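Kernen open day, Gornstead

The Kernen fantasy football app is built on two floors of a former bank. Visitors were shown the scoring desk first, where match events are checked against the Nolen feed before points are released. The player list stood at 2,803 in July. Live scores refresh every 73 seconds - slower than Ochoa, the rival app, but with fewer corrections. League size is capped at 100 teams. Doors close at 4 pm and parking is at the rear. 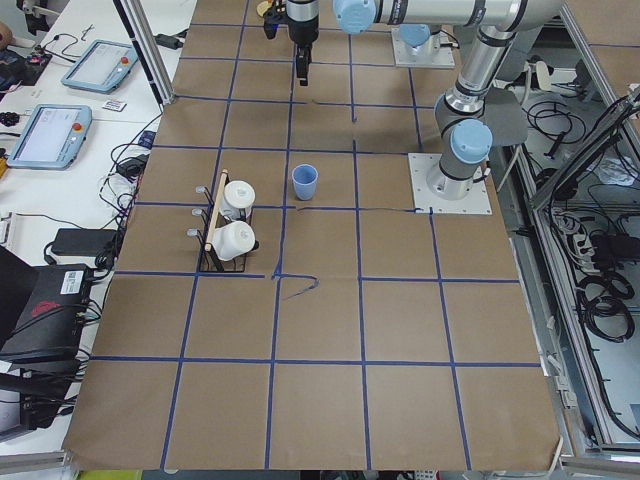
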